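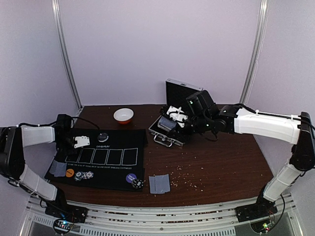
**3.2 Where people play**

*Figure 4. A play mat laid on a dark brown wooden tabletop.*

I'd expected the families in Gultier to keep their games on the floor, and I was wrong! Of the 19 homes I visited, 14 used a table for most of the week (a mat on a tabletop, much as in Figure 4), and the floor came out only when cousins turned up. Fomitz was messier - two households there swapped between the two so often that I gave up and coded them as "both". My diary entries, 194 in all, lean towards wet afternoons in November, so I'd go easy on comparing them with the summer visits in Section 3.1.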